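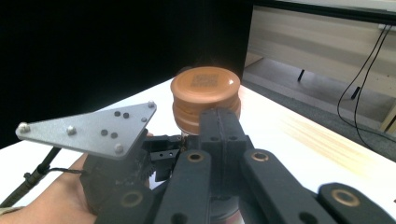 Jerix wrote in the comments on my last post that a hand-held gripper is a waste of money if you already own an arm, and that I should have put the cash toward a better wrist camera. Two other readers agreed with him. I have now spent most of January going back and forth between the two setups, so I can say where I agree and where I don't.

Home Projects Reviews Downloads Contact

The arm is a Brurkico, the small one, bought used. It came with its own parallel gripper, two flat pads on a slide. The hand-held is the Dakwood kit, which has a geared linkage in place of the slide. I paid 129 dollars for the kit and 600 for the arm, before the power supply.

I used the same job for both. Pick up a short round container from a white table, move it over, set it down without tipping it. The container has a printed code on top so the camera software can find it. Short round things are harder than they look. The pads have very little side to hold, and if you come in too high they ride up over the edge.

With the arm I ran 12 tries in a row at the default speed and got 9 clean ones. Two misses were the pads closing too high. The other one was my fault, I had the table height set wrong in the controller after moving the base. I slowed it down and tried again and got the same number, so speed wasn't the problem.

The Dakwood was better at the actual holding. The fingers swing in on an arc, so the tips drop or rise a little as they close, depending on how wide you start. It took me an evening to get used to it. After that I hardly missed. Of course I was the one steering, and a person corrects all the time without thinking. That is the weak point of my comparison and I know it.

Some notes on the kit itself. The gears had play in them out of the bag. I took the housing apart, added a thin washer, and most of it went away. The bolts on the side plate want to be snug before you set the finger angle, or the angle shifts when you tighten them later. I did this in the wrong order the first time and had to redo it. The instructions have you route the cable last. I would do it first.

It also gets heavy. After an hour of recording my wrist was sore, and by the end of the session my motions were sloppier. Short sessions are better. I stop after twenty minutes now.

On the camera question, Jerix has a point. The view from the gripper is wide and shows the fingers the whole time, which I like, but a shiny lid under a ceiling light gives a bright spot, and the code reader drops out when the spot lands on it. I moved the lamp and that helped. A better camera might help more. I have a Jacobs on order and will put it on both setups with the same bracket so the test is fair.

For now I am keeping both. The next thing is to bolt the Dakwood fingers onto the Brurkico wrist. The hole patterns don't match, so I need to make an adapter plate first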